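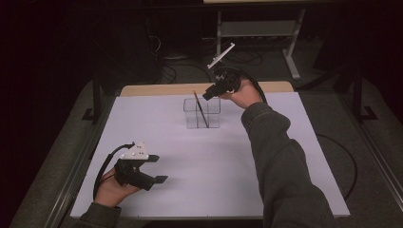
Figure 2. Brush and holder station, two-hand set-up, head view.

Section 2. Recording the brush and holder task

2.1 Purpose

The Ambrose method trains a two-arm policy from hand-held gripper recordings. No robot arm is used while recording. Each episode combines one head view and two gripper views. The Stostby training set holds 3,525 episodes of this task, all recorded by the procedure below.

2.2 Preparing the station

1. Lay the white board flat and check that the surface is clean.
2. Place the clear divided holder on the board.
3. Route each gripper cable back over the hand and clear of the board.
4. Check that the marker piece on top of each gripper is firmly seated.
5. Start the Rosance logger and confirm that all three streams are live.

Caution: Do not pull a gripper by its cable. Strain at the connector causes dropped samples that the logger does not report.

2.3 Placing the brushes

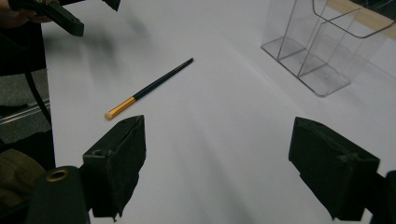
Lay each brush flat with clear space on all sides. Change the handle angle between episodes. A policy trained on a single angle learns the position of the brush and ignores its shape.

Note: Clear acrylic gives weak edges against a white surface. Keep the room lighting even and do not move lamps during a session.

2.4 Recording an episode

1. Hold both grippers open over the board for 2 seconds.
2. Bring one gripper down to the brush at a steady speed.

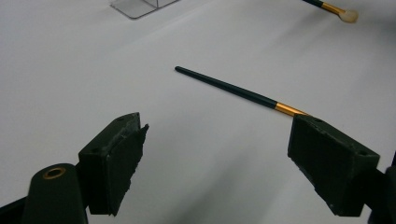
3. Close the jaws on the brush only when it lies between the two pads. If the approach is off, back away and repeat it in the same episode. Corrected approaches are kept for training.
4. Lift, turn the brush upright and lower it into one compartment.
5. Open the jaws, withdraw and stop the logger.

Caution: Worn pads change the grip. Inspect both pads before each session and record their condition in the session log.

2.5 Acceptance check

Run the Storkimix alignment tool on each batch. Reject any batch in which fewer than 70 episodes pass. Episodes longer than 23 seconds are flagged for manual review and are left out of training until cleared.

Section revised 7th May. The limits in 2.5 apply to batches recorded before June as well.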